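April
By the Geson Workshop Desk

Bench Tips for Student Robotics Teams: Preparing for the Assembly Round

The following notes are issued to all teams entered in the assembly round of the Inen student competition. They concern the bench, the printed parts and the daily upkeep of both. Programming is covered in a separate handout, available from the Geson workshop office. Teams that have used the room before should read the section on markers again, as the instructions have changed.

The tabletop

Wipe the black tabletop at the start of every session with a dry microfiber cloth. Household glass cleaner is not to be used, and neither is furniture polish. Both leave a film that shines under the overhead lights, and shine on a dark surface makes the printed markers harder to read. Fingerprints may be removed with a cloth barely dampened with plain water. Allow the surface to dry fully before any part is set down on it.

The white rail blocks along the border are to be pressed together by hand at the seams. Do not use tape across the joints. Taped joints lift at the corners after a day or two, and the residue collects grit. Where residue is already present, a little cooking oil on a cotton swab will loosen it; remove the oil afterward with dish soap and rinse the block at the sink, never at the bench.

Printed parts

Parts made at home or in the school workshop should be deburred before they are brought to the room. A fingernail file serves well for outside edges. For the inside of a hollow cylinder, wrap a strip of fine sandpaper around a pencil and turn it gently, checking the fit on the hub after every few turns. A part that must be forced by hand will not go on under the arm.

White parts show dirt quickly. Wash them in lukewarm water with a drop of dish soap and stand them on a towel overnight. Hot water will warp thin pieces, and the dishwasher is out of the question - the Geltden team lost a full set of parts to one last season, and the replacements took 24 hours to print.

Markers

Every marker must lie flat and keep its full white border. Cut with a craft knife and a steel ruler, leaving a clear margin on all sides of the black pattern. Apply glue stick to the part, not to the paper, and smooth the marker from the middle outward with the edge of a plastic card. Bubbles and lifted corners are the most common cause of a poor reading. Glossy photo paper and clear tape over the top are both prohibited.

The cross-shaped piece carries one marker on each arm, and the round dish has its markers on the inside floor. When a marker is damaged, replace it with one bearing the same pattern. Print replacements at full size with page scaling switched off, and check the first sheet against the ruler before cutting. 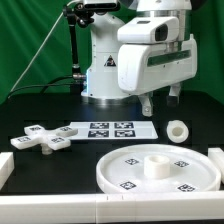
Didenko wrote in to say that glue stick had let go on the cross-shaped piece after 2 weeks of practice, and asked whether double-sided tape would be permitted on the arms only.

Thin double-sided tape is permitted on any part, provided it covers the whole back of the marker. Foam tape is not, as it raises the pattern and leaves a soft edge. Teams that change to tape should remove the old glue completely with warm water and a soft toothbrush before applying the new marker.

Gripper fingers

Check the small screws in the fingers before each session. Use the correct driver from the rack and stop when the screw is snug. Overtightening strips the plastic, and a stripped finger must be reprinted. Wipe the contact surfaces with a cloth and a small amount of rubbing alcohol, applied to the cloth and never poured.

Practice picks should begin at low speed. Where the target sits inside the dish, set the approach height generously on the first attempt and bring it down in small steps. The raised rim is easily forgotten when a path is copied from an earlier exercise on the open table. 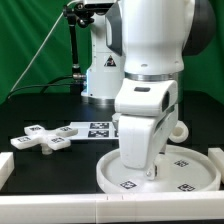
Once the low-speed pick is dependable, write the working height on masking tape and fix it to the team's storage box, with the name of the part beside it. Heights kept only in a notebook tend to go home with the notebook.

Storage

Keep small parts in lidded food containers, one for each team. Line the bottom with a folded dish towel. Marker sheets should be stored flat between two pieces of cardboard, away from the window, and spare sheets are not to be rolled.

The room closes at 8 p.m. on practice evenings and opens at noon on Saturday. Benches must be clear of personal items at closing. Requests for replacement rail blocks should be left in the tray outside the workshop office, marked with the team name and the number of blocks required.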